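GANIA COMMUNITY PANTRY
Minutes of the Shelving and Storage Sub-group
Held at Rissanen House, February 25, 2018

14 shares | 3 comments

1. Minutes of the previous meeting
The minutes of the October meeting were agreed as a correct record.

2. Shelving
The sub-group received a report on the shelving unit supplied by Closivar. The final invoice had been received in the sum of £1,238, against an approved sum of £1,327. The balance of £89 is to be returned to the general fund.

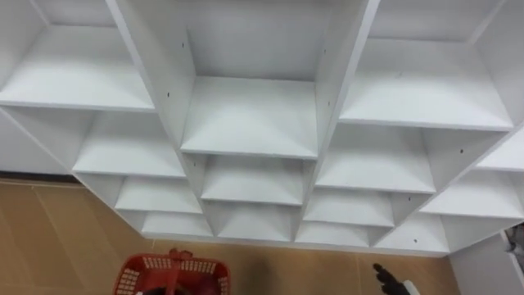 Item 2: the white shelving unit, Rissanen House.

It was noted that the compartments are open at the front and that the lowest shelves stand close to the floor. Members agreed that food should not be placed on the bottom row – this is to be kept for paper bags and spare boxes. A label is to be fixed to each shelf edge.

3. Fresh fruit
The sub-group considered whether apples should be put out singly on the shelves or remain in the store until asked for. The present practice of setting out single fruit was discussed at length.
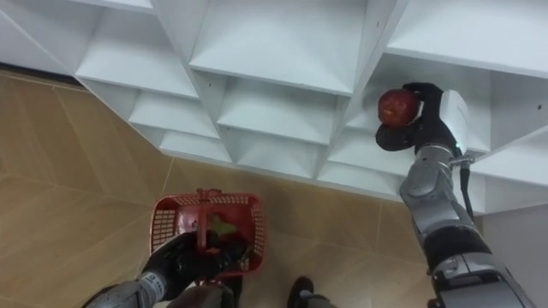 Vostix replied that loose fruit was welcome, but asked that it be checked every morning and that anything bruised be taken out before the doors opened. The point was accepted. A checking sheet will be kept by the door.

RESOLVED: that apples continue to be put out on the shelves for a trial period of six weeks.

4. Fixings and cleaning
Attention was drawn to the small holes in the upright panels. It was agreed that these be left unfilled until the labels are in place. Shelves are to be wiped down with a damp cloth at 9 a.m. on opening days, and the tiled floor swept afterwards.

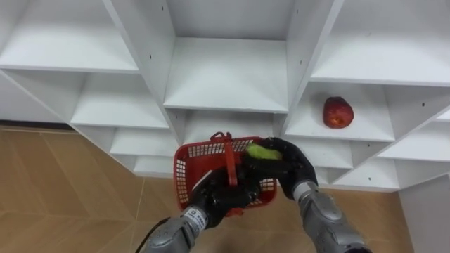 Minute Book, Vol. 6, p. 89

5. Any other business
A request for a second unit was deferred. Measurements of the remaining wall are to be brought to the next meeting.

Signed as a correct record: ....................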